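Prepaid plan migration, Cudamach to Demano network – data bank and call inclusions

Started by copperpair, Aug 26, 2025

copperpair
Received the migration notice for two services on the old Cudamach 300-day prepaid. The notice says the SIM stays valid and the number ports automatically, but it is silent on banked data. I have 85 GB accrued on one service. The critical information summary for the new plan lists a bank cap of 100 GB, so on paper it should fit. Has anyone been through the cutover and can confirm whether the balance is carried?

Handset is a Zornar, bought outright, VoLTE enabled in settings.

lowband_700
Mine went across in May. The balance carried, but it showed as zero in the app for two days, then populated. Don't recharge during that window. I did, and the recharge was applied as a new plan start date, which cost me the remaining days on the old one.

tx_margin
Check VoLTE before anything else. A toggle in settings tells you the handset supports the feature. It doesn't tell you the carrier has a profile for that model. With 3G off the air there is no fallback, so a handset without a profile will register for data and fail on voice, emergency calls included. Text your IMEI to whatever checker Demano has published and keep the response.

copperpair
Checker came back "compatible". It didn't distinguish between voice and data.

tx_margin
Then it's not a useful answer. Make a call and watch the status bar. If the 4G indicator stays up for the duration, you're on VoLTE.

ruralroute9
Disagree that this is the first concern. Coverage is. The Cudamach plans ran on the full footprint and Demano resells the wholesale one. At our place outside Amarasinghe the old SIM held two bars in the kitchen and the new one holds nothing past the front gate. The notice called the networks "comparable".

lowband_700
Wholesale footprint is still well over what most people use. If you live in a metro area you won't see any difference.

ruralroute9
Most people isn't the test. The coverage statement was in the old contract and it has been changed without consent. That's grounds for exit without penalty and a refund of unused value. I lodged on that basis.

lowband_700
It's prepaid. There's no contract term to exit.

ruralroute9
There is a 300-day expiry which was paid for up front. Read your own CIS. Unused value is unused value.

switchhook
Both of you are partly right. The expiry period is an inclusion, so a change to the service during it can be disputed, but expect an offer of account credit first. Decline in writing if you want it back to the card. Mine took two rounds.

On the bank question: the 100 GB cap is applied at the first recharge on the new plan, after the new allowance is added. If you hold 85 and the recharge adds more than 15, the excess is dropped.
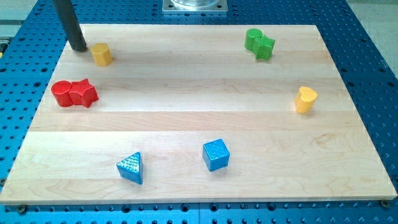
Coloured blocks on a maple board, blue breadboard table.

copperpair
That is the detail I was after. So the sensible course is to run the balance down before recharging.

switchhook
Yes. Or turn off auto-recharge, let the current period finish, and recharge manually on the last day. Auto-recharge is re-enabled by the migration, so check it again afterwards.

tx_margin
Can confirm the auto-recharge behaviour. It was switched on again for one of my two services and left alone on the other. No pattern I could identify.

copperpair
Auto-recharge is off on both now. Test call held 4G throughout. Will post the balance once the first service has gone across.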